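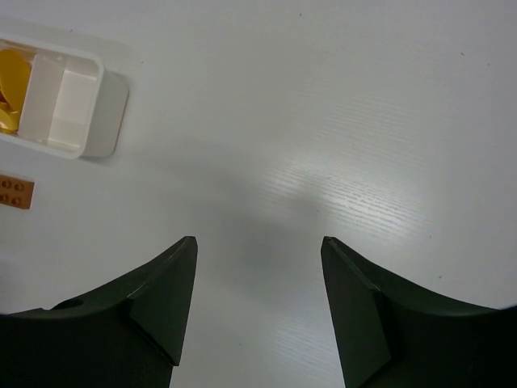
A white tabletop with a faint wood grain, catching the light.

In praise of the big shared table
By Garba Fashola
June 14, 2025

I have been thinking about tables a good deal this spring, more than a grown man probably should, and it started with a letter from the council in Borkodthorpe saying that the reading room on Tuncer Street was to be "refreshed". I like the reading room. I have gone there most mornings since I stopped work, and before that I went on my days off, and I know a refresh when I see one coming. Sure enough, the drawings went up by the front desk, and the two long tables that run down the middle were gone. In their place were 16 little booths, each with a padded back, a lamp and a socket, and each with room for one person and one person's elbows.

Now, I have nothing against a booth. I have eaten some very good pies in booths. I can quite see why a student with an essay due might want to be walled in for an afternoon, and I wouldn't take that away from anybody. But all of them? Every seat in the place?

I grew up at a big table. It was my grandmother's, in the back room of the house in Dinamley, and it was where everything happened, from homework to gutting fish (on newspaper, I should say, and never on the same evening as the homework after what happened to my geography book). My aunts did their sewing at one end while my uncle filled in his forms at the other, sighing so that we would ask him what was wrong. You couldn't help knowing how everyone was. You didn't have to sit them down for a talk, they were sat down already, and if somebody had gone quiet you noticed it over the top of your own work and passed them the biscuits.

The long tables on Tuncer Street do a bit of that for strangers. I don't want to make too much of it, it's a library and we mostly keep our mouths shut. But I met Defne Bilgin there four years ago when I was stuck on a crossword and she was pretending not to read it upside down, and she has since taught me to make a proper lentil soup and got me through a very low November. We would never have met in booths! She'd have been behind one padded wall and me behind another, and I would still be buying my soup in tins.

I put all this to a young woman at the consultation evening, who was very patient with me. She told me that people these days like their own space and that the old tables "underperform", by which she meant that when three people are sitting at a table for twelve, the fourth person to come in goes looking for somewhere else. I expect that's true. I've done it myself, with a cold coming on or a face like thunder. We are shy animals, and we will nearly always take the corner if there's a corner going. But I'm not sure that what we pick when we're feeling shy ought to settle how the whole room is built. I would pick chips every night on the same reasoning.

Money comes into it, of course. The booths are £410 each, and I'm told the tables would cost £117 apiece to sand down and reseal, which even with my arithmetic leaves a fair bit over for books. I asked about that as well and was told it comes out of a different pot. It always does come out of a different pot. I have lived in this town a long time and never once met the pot that the thing I was asking about came out of.

What I'd like, if anyone is minded to listen, is a mixture. Put some booths along the north wall where the microfilm readers used to be, and let the people who need quiet have it with our blessing. Keep at least one long table, and keep it somewhere central with decent light, so that you have to walk by it on your way in. The branch at Trostwood did just this when they had their own works done, and when I went over on the bus to have a look there was a man explaining a tax form to another man, a girl drawing horses, and a woman fast asleep on a large-print thriller. I stayed until closing and missed the bus I'd meant to get.

The consultation stays open until the end of the month. There are forms at the desk, and they are short, and you may borrow my pen. I'm usually at the second table, window end, and there's plenty of room if you'd like to sit down and fill yours in.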